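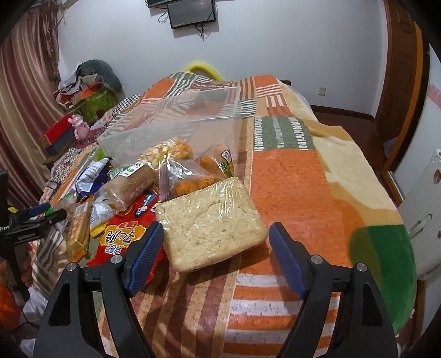
A student in last January's group wanted to know why her dialogue read like two people filling out a form, when every line of it was something a real person might say. She had answered her own question. Real people say a great deal, and most of it is about parking.

Week 4: Dialogue
Handout, September 22, 2023

Read the Ovton extract before class. It runs to 558 words, and the two brothers never mention the farm they are fighting over. They discuss a ladder. Mark the line where you first knew who would get the farm. We will compare, and there will be disagreement.

Terms for today

Subtext: what the speaker wants and won't ask for.
Tag: "he said". Your friend. "He expostulated" is not your friend.
Beat: a small action between lines. Characters in this course have so far sighed, shrugged and looked out of windows in quantities that should worry a doctor.

On answering

In first drafts, everyone answers the question they were asked. Try having one of them answer a different question, or the one from ten minutes ago. In Inetti, the mother replies to "Are you selling the house?" with a remark about the neighbour's hedge. We know at once that she is selling the house.

On dialect

A light touch. Word order will carry more than dropped letters. Rácz does a whole harbour town with one odd verb and no apostrophes.

Exercise

Write 300 words of dialogue, no tags, two speakers. One owes the other money. Neither may mention it. Then cut it to 288 and note which words went. Usually they are "well" and somebody's name.

The long story is still capped at 4,000 words. Dialogue counts. So does the title, for whoever tried that last time.

Next week: Dristico, chapters one and two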